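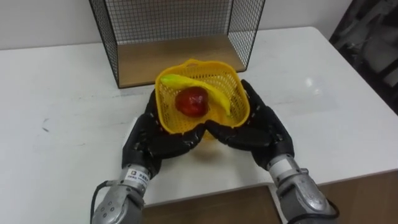

A yellow mesh basket with an apple and a banana, held over a white table.

Kneath lead designer on ranked play, hidden ratings and the Ristport servers

The ranked season in Kneath, the five-player arena game from Dikunby, closed in November with a rebuilt matchmaking system that many regular players had been asking for. We spoke to the lead designer for ranked play by voice call from the studio's office in Kutmont. The conversation dealt mostly with rating ranges, queue times and the handling of players who leave early.

Under the old system, every account above 3000 rating went into a single pool. The designer said this worked while the game was small and failed once the upper range filled up.

"A player at 3000 and a player near the top could end up on the same team at four in the morning. The average rating of both teams looked fine. The match was still bad, because averages hide the spread."

The new version limits the spread inside each team before it compares the two teams. Players above 4000 are matched in their own pool, and the limit widens in steps the longer the queue runs. The designer would not give the exact steps but confirmed that the widening stops at a fixed point.

"If we can't make a match by then, we tell you. Some people don't like that message. I would still prefer that they see it."

The visible rating is now separate from the one used for matchmaking. A player may see 3715 on the profile page while the hidden value sits higher or lower, depending on recent results and how certain the system is about them. I asked whether that makes the visible number meaningless.

"It moves more slowly, that's all. After a long break, the hidden value gets less certain and swings more in the first few matches. The number on your profile doesn't have to swing with it."

Patch 29 also changed the penalty for leaving. Under earlier rules, a player who disconnected in the first minutes lost the same rating as one who quit near the end. The game now checks whether the client closed normally or lost its connection, and whether the player came back. Repeat cases are treated the same whatever the cause.

"We can't see why your router went down. We can see that it happened in six matches out of ten. At that point your teammates need protecting, and the cause is your problem to fix."

Server location was the other common complaint on the forums. The Ristport servers were added for players who previously had to choose between two distant regions, both with high delay. Parties with members in different regions are now placed by the worst connection in the group - the old method used the party leader's connection and ignored the rest.

"It was the simplest thing to build at launch, and it stayed in far too long. Leaders had a smooth game and everyone else was skipping across the lane."

Solo and party queues remain combined, with a rating adjustment for full parties of five. The designer said that splitting them had been tested internally and had made the wait above 4000 too long outside evening hours. A solo-only queue open for part of the day is still under discussion, with no date attached.

The next ranked season will keep the current pools. Placement matches drop from ten to seven, and replays will list the rating spread of both teams on the summary page.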